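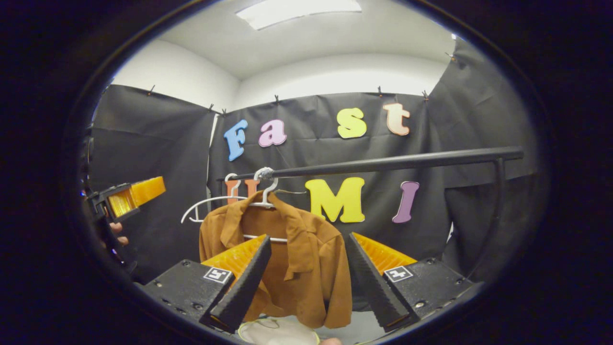
Figure 4. Hanging station as seen from the camera of one hand-held gripper, with the fingers open on both sides of the shirt. The markers used for the opening measurement are on the upper faces of the two housings.

3.2 Preparation and care of the hanging station

The hanging station of the Vukura cell is used for the tasks in which a garment is taken from, or put back on, a hanger. It has a black metal rack, white plastic hangers and a pair of hand-held grippers, one for each hand of the operator (Figure 4). The walls behind the rack are covered with black cloth held by binder clips along the top edge. We first worked against the bare wall, and the tracking was lost many times when the operator came close to the garment. The cloth alone did not solve this problem, as a plain dark surface gives few points to follow. Large foam letters in bright colors were therefore fixed to the cloth, and they stay in the same place for the whole study. If a letter falls down, it is put back and a new map of the station is made before recording continues.

Finger opening is computed from the distance between the two square markers. The calibration follows the procedure of Kaewkla and Söderlund, with one change. In the original procedure the fingers are closed on nothing. We close them on a folded shirt sleeve and then open them fully, because the soft fingers bend under load and the closed value without cloth was too small by 2 mm. Both values are stored with the serial number of the gripper. The left and the right gripper must not share one calibration file, even if they were assembled from the same parts kit.

The fingers need the most care. Each has a ridged black pad on the inside and an orange ribbed part behind it. The ribs lose their stiffness with use and the ridges of the pad collect lint from the garments. Lint is removed with a dry brush after every session. Water or alcohol was avoided after we found that the adhesive under the pad became weak. After 400 closing cycles the operator presses the finger against a spring scale supplied by Zorotus and writes the reading in the station log. A finger which reads more than 8 percent below its first value is exchanged. Fingers are always exchanged as a pair on the same gripper, and the calibration is repeated.

The screws of the housing are checked at the start of the day with a hand driver. A loose housing moves the marker by a small amount, and the error then looks like a real movement of the finger. In May we discarded one full block of recordings for this reason. The fault was found by Embla Kvam when she compared the opening curves of the two grippers during the same two-handed motion. Since then a short test motion, fully open to fully closed, is recorded before each block and compared with the stored curve.

The rack also requires attention. Its horizontal bar can turn slightly when a hanger is pulled, so the position of the bar is marked on the floor side of the frame and corrected between blocks. Hangers are changed if the hook is bent. An empty hanger may remain on the bar next to the garment, but its angle is not controlled, and we considered this variation useful for the training of the policy.

With these rules the station produced 1,187 demonstrations that passed the tracking check. The remaining failures came mostly from fast turning of the wrist near the collar, when the cloth fills a large part of the view. They are treated in Section 3.4 together with the failures of the folding table.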